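Robot Skills | Who We Are

About Tilgate

Tilgate teaches kitchen tasks to robot arms. A person drives the arm through a task, we record what the person did, and our customers use the recordings to train their own control software. We have been doing this since Pejman Pakzad and Noreen Magsi left a packaging firm together and rented two rooms above a print shop. We still have the two rooms, plus the floor below.

Most of our work is done in simulation. The operator sits at a desk with a hand controller, the kitchen is drawn on a monitor, and the arm in the kitchen follows the operator's hand. A smaller part is done on real arms in the downstairs lab, usually when a customer wants to compare the two. The training for operators is the same either way.

How a task gets made

Every task begins with a room. Cristóbal Acuña builds the rooms and decides what goes in them. He keeps a library of counters, tiles, floors and household objects, and he changes them between recordings so that the software doesn't learn one kitchen by heart. Marble might be paired with tan tile for one batch and plain wood for the next.
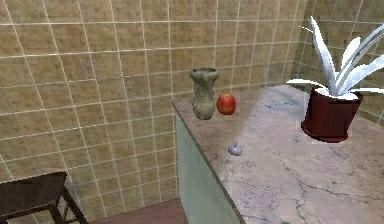 Once a room is ready it goes to Noreen, who writes the task in one sentence. If it takes two sentences, she splits it. The sentence goes at the top of the operator's screen and stays there for the whole recording. Typical ones are "put the spoon in the bowl" or "move the mug to the other side of the table." Operators are free to choose how they do it, and we ask them to do it the way they would with their own hand.

A new operator spends the first 2 weeks on practice tasks that we don't deliver to anyone. The controller takes some getting used to. Turning the wrist while lowering the arm is the hard part for most people, and so is judging depth on a flat monitor. Baltazar Ochoa runs this training. He came to us as an operator and still records in the mornings.

Mugs come up early in the training and keep coming up. The handle can be on any side, the mug can tip over, and the operator has to decide where to approach it from.
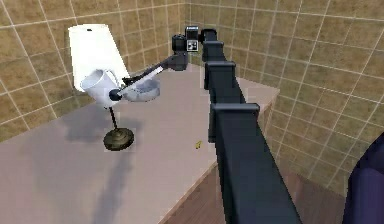

The arm at a white mug, simulated tabletop.

Checking

Each recording is watched from start to finish by someone other than the person who made it. The checker marks it keep, trim or redo. Trimming is for long pauses at either end. A recording where the operator missed and then recovered can be kept, and we label it so the customer can choose whether to use it. A full batch is 800 recordings of one task, spread over 34 rooms. Bautista Ocampo puts the batches together and is the person customers hear from if a file is missing or a label is wrong.

We store the hand controller input along with the arm's joint positions and the camera views. The recording tool is called Histivico. We wrote it ourselves, and it is included with every delivery so that customers can play the files back.

Crowded counters take the longest. With appliances at the back and small items at the front, the arm itself can hide what the operator is reaching for, and switching to a second view costs time. We price these tasks separately.

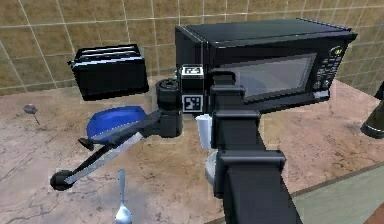

People and offices

There are 21 of us. Most are operators, and most of the operators work half days, which we have found is long enough to hold a controller. Our main office is in Mansilla, where all recording is done. Pejman works from Isel and handles contracts and new projects.

We hire operators in September and again in spring. No background in robotics is needed. Applicants come in for an hour, try the controller with Baltazar, and are paid for the hour whether or not they join us.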